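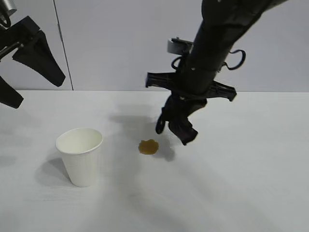

Karabo Shabalala wanted to know why a school would spend a whole morning on a drop of tea, and the short answer is that most marks on most tables start out that small. Tea left on a white top at nine is a ring by noon, and a ring takes twice the work.

About Ploltidon

Ploltidon is a training school for cleaning and table service. We teach people who are starting out in cafés, canteens and offices, and people who have done the job for years and need the certificate. Kumaresan Alva opened the school with one room and 2 sinks. We now take 62 learners a term, in groups small enough for everyone to get a turn at the table.

What we teach

The first unit is called Cups and Spills. Learners practise on plain white tops, where a brown mark shows up well and so does a smear. The order is always the same: move the cup, blot from the edge inwards, wipe once with a damp cloth, dry. Sticky spills get a second damp wipe. After that come floors, glass, kitchens and washrooms – 46 hours in all, with a practical test at the end. 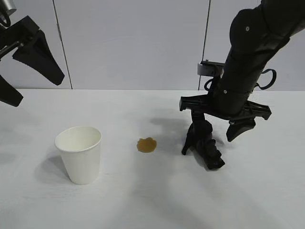
Photo: Ploltidon / Cups and Spills unit

Paper cups are used all through the first unit. They are light and easily knocked, and a full one should be lifted with the hand low down, away from the rim. Empty cups are cleared last, once the top is dry.

Where our learners go

Many find work with the Dedo canteens or with Steyn, who clean offices on the east side of town. Didik supply our cloths and also take on learners for work experience each January.

Fees and visits

The registration fee is £100 and covers an apron, gloves and the handbook. Visitors are welcome in the mornings before eleven. Please ring the front desk first, as the practice room is locked during tests.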